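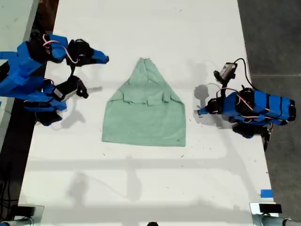
T恤到底要怎么叠才不容易散?

先把衣服正面朝下铺开,两边袖子往里收,再从下摆往领口折。我自己习惯折三次,最后一折压紧一点,立着放进抽屉也不会倒。刚开始叠得歪歪扭扭很正常,我也是叠了好久才顺手的!

一定要在桌上叠吗?床上行不行?

床上当然可以,我以前一直在床上叠。不过床垫软,衣服底下总是鼓鼓的,折线压不实。后来改到桌上,手一抹就平,腰也舒服多了(我个子高,弯着腰叠一大堆真的会累)。桌面先擦一遍,浅色衣服特别容易沾灰。

你的抽屉有多深?能照着你的尺寸叠吗?

我用的是Rostura的抽屉柜,里面深12厘米,叠好的T恤立起来刚刚好。你家的抽屉浅一些的话,最后多折一次就行。别急着买收纳盒,先拿一件叠好放进去试试,我当年就是买早了,Callidberg的那套盒子到现在还塞在床底下。

已经皱了的衣服,叠之前要熨吗?

我很懒,一般不熨。刚收下来的时候抖几下,领口和下摆各拉一拉,再用手掌从中间往两边推平。棉T恤这样处理就够穿出门了,衬衫另说,衬衫我都挂着。

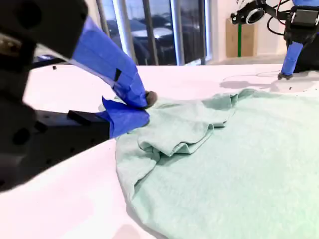 浅薄荷绿T恤,捏住一角,布料堆出几道褶。

为什么我每次拎起来,折好的地方就乱了?

多半是只捏住了最上面那层。把折边的几层一起捏住再提,另一只手托着底下,慢慢放。Drita Mujić给我留言说,她会先在折边上按几秒再拿,我试了,挺管用的。

小孩的衣服也这么叠?

小衣服折两次就好,折多了反而变成一个小圆球,立不住。袜子和内衣我压根不叠,分格子丢进去,找得到就行。

叠完一整篮要多久?

我一个人听着播客慢慢来,一大篮60分钟。要是赶时间,就先叠T恤和睡衣这些天天穿的,毛巾放到晚上再说。

冬天的厚卫衣怎么办?

帽子先往下翻,铺在后背上,再照T恤的步骤来。太厚的我会平放在柜子最上层,每年四月换季的时候统一收进箱子。

还有别的问题可以写在留言区,我看到就会回,换季那阵子会慢一点。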